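Re: Anyone else get "the arms" yet? What has it done to your shift?

benchwarmer_dot wrote:

Evening all. I'm at Rivusholm, second floor, where the returned electronics come in. For those who don't know us, people send back lamps, chargers, radios, kitchen timers, whatever they've gone off, and we untangle it, match the cords to the things they belong with, and decide what gets resold. I've done it since before the building had decent heating. In April they put in two arms from Lekska and told us the cord sorting would be theirs by the end of summer, and I wanted to hear from people who are further along than we are, because I can't get a straight answer from upstairs and I'd like to know what my days are going to look like.

I should say I don't hate them. I was ready to! But the first week my wrists didn't ache on the drive home, and I sat in the car for a minute before I noticed what was missing.

haroldine wrote:

Dot, good to see you posting again. We've had ours for almost 2 years at Mornodora (different maker, same idea) and my wrists say thank you too. What changed for me was the talking. We used to sit six to a table and you'd get through a whole bin hearing about somebody's daughter's wedding, the dress and the caterer and the cousin who wouldn't come. Now I'm on a stool by myself between two cells, watching for the light to go amber. The work is easier and the day is longer, if that makes sense.

They did move me up a pay grade for it, and I want to be fair about that.

tvl_mike wrote:

I'm going to be the grump here. Pay grade or no, there were 25 of us on cords and adapters and now there are a lot fewer, and the ones who left weren't replaced. Every time I bring it up somebody tells me nobody was let go. Fine, nobody was let go. The jobs still aren't there for the next person who walks in off the street, and that's how I got mine.

haroldine wrote:

Mike, I don't disagree with you, but I'd ask how many people lasted past their first winter in that job back when it was all by hand. At our place they came and went so quickly I stopped learning names, and I'm ashamed to say so.

tvl_mike wrote:

Then pay better and they'd have stayed. You don't need an arm for that.

ksamonte_floor wrote:

Hello everyone, Kristine Samonte here. I use my own name on these boards since half of you have met me at the Dela Peña open house anyway. I run training on our returns floor and I came up from the tables myself, so I've got a foot on both sides of this.

Dot, what I tell our folks is that the first months are mostly teaching. Somebody has to set things out, start the run, watch the grab, stop it when it goes for the wrong loop, and mark down what happened. We do 200 grabs on a normal shift and 300 if the line behaves. The best people at it, by a mile, have been the ones who sorted by hand for years, because they know a cord has two ends and you follow it with your eyes before you ever touch it. I had one of the younger engineers sit with our most senior sorter for a morning and he came back with pages of notes. She got a title change out of that, eventually, after I'd made a nuisance of myself over it.

What I'd fight for, if I were you, is getting your time on the teaching written down as skilled work from the first day. We didn't, and I had to go back and argue it person by person.

benchwarmer_dot wrote:

Kristine, thank you, that's more than I've been told in four months. Ours is coded as "general support" right now. I'm going to bring it up at the August 2019 floor meeting and I may quote you if you don't mind.

ksamonte_floor wrote:

Quote away. I'm putting up one from the arm's own camera too, so you can see the sort of thing our people set out for it. A black cord lying in loops with its two-pin plug over on one side, and a few other things left standing on the desk, and the fingers open in front.

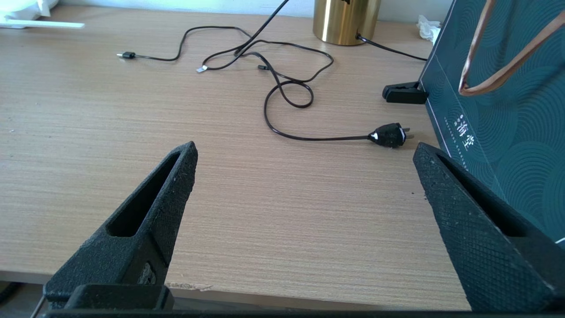 paulette_nights wrote:

Who do you call when it stops in the middle of a shift, your own lead or the company that sold it?

ksamonte_floor wrote:

Your own lead first, every time, and the lead calls the company if a restart doesn't clear it. Get that on paper before the night crew is alone with it, with a phone number that somebody picks up at three in the morning.

tvl_mike wrote:

We had a number. It went to a voicemail box that was full.

haroldine wrote:

Ha, ours too, the whole first year. They fixed it after the night lead wrote the hours lost on the whiteboard by the time clock where the managers come in.

Dot, one more thing from me and then I'm off to bed. Ask if you can keep a shared table for the odd pieces, the ones the arm passes over. We got one back this spring, four chairs, and I've heard about two grandbabies and a kitchen remodel since.

benchwarmer_dot wrote:

Oh I like that very much. Adding it to my list. Mike, would you come in on the pay question if I start a separate thread? I think you and I are closer on this than it sounds.

tvl_mike wrote:

Sure. Start it on the weekend though, I'm on doubles till Friday.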